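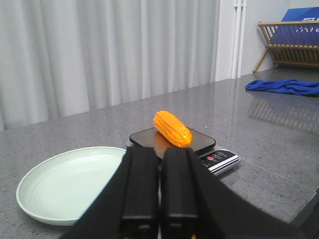

Toy corn cob on the scale platform, between the fingertips.

The Flullier parallel gripper is sold by Dokon as a kit, and I built mine for an arm at home. Assembly took 4 hours with the supplied hex keys. The instructions are clear up to the cable routing, where the drawing shows a housing from an earlier version and the text gives up.

Both fingers are flat, black and squared off at the tip. On a kitchen counter this is a mixed blessing. They hold boxy things well, but a rounded object touches them along a narrow line and will roll if the approach is off. Soft pads are an extra from Varela and should be in the kit.

My test job is plain: a light object goes from a plate to a kitchen scale and back again. The scale is a handy target because it has a raised platform, so a height error shows up at once. I set the travel speed low and left it there. 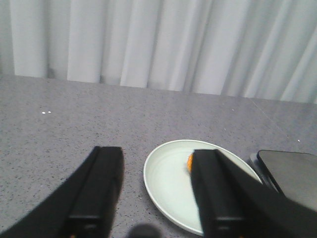

Fingers open over the counter, plate partly hidden by the right one.

The wrist view is the weak point. The housing is wide and takes up a good part of the picture, and at some angles a finger covers the very thing you want to pick up. Tilting the camera bracket helps a little. A narrower housing would help more.

The wrist joint is rated for 360 degrees, but the cable supplied won't allow it. I limited the range in software and bought a longer lead.

Noise is low. The finger screws needed tightening after 2 weeks of evening use; thread lock cured it. Spare fingers are listed on the Dokon site, though they were out of stock in October.

Good mechanics, poor drawings, bulky housing. I would buy it again at the kit price, but not ready-built.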